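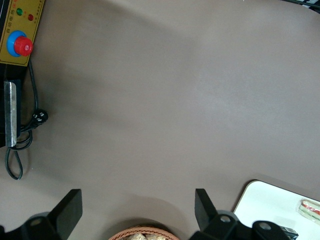
Konrad Strebel wrote in to ask whether one person with a day job could really build an arm like Sukine, and how long it would take. Yes, Konrad! Mine took 926 hours, and I know that because I kept a tally in chalk on the shop door. A good 200 of those went into a first wrist that I threw away. The second wrist is so much better that I can't even be sad about it.

What is Sukine?

A tabletop arm with a two-finger gripper, built in the shared workshop at Dandell. It picks up small things and puts them down somewhere else. I have been at it since May and I still grin every time the fingers close on something.

Why bread?

Bread is wonderful practice. It's light, every piece is a different shape, and if you squeeze too hard you find out right away. Start with crusty ends and work up to the soft stuff. Wrapped snacks come next, and those are tricky in a whole new way, as the wrapper slides over whatever is inside.

Do I need an emergency stop for something this small?

Please fit one. A big red mushroom button, close enough to slap without looking. Wire it so it cuts power to the motors, and don't trust a button that only sends a polite message to the software. Press it before each session to check that it works. I do this with the arm parked and the gripper open.

Where does the camera go?

On the wrist, looking down past the fingers. I tried a tripod first and the arm kept getting in its own way. From the wrist you get both fingertips and whatever is between them, and the view travels with the hand. Leave slack in the camera cable!! I tore out two connectors before I learned to turn the wrist through its full range by hand, power off, before tying anything down.

Does the tabletop matter?

More than I expected. Go matte. My old bench was varnished and the ceiling lights made bright blobs that the software loved to chase. Plain gray is lovely. Shadows from the gripper still confuse it a bit in the evening, and I'm working on that.

How fast does it move?

I run it at 10 percent for anything new and 60 percent once I trust the routine. Faster is possible. The bread does not enjoy it.

Can I use your gripper files with a Berchtold arm?

The fingers, yes. The mounting block needs a different hole pattern, and Endard (same shop, next bench over) has a version that fits.

Can I come and see it?

Tuesday evenings from seven. Bring rolls.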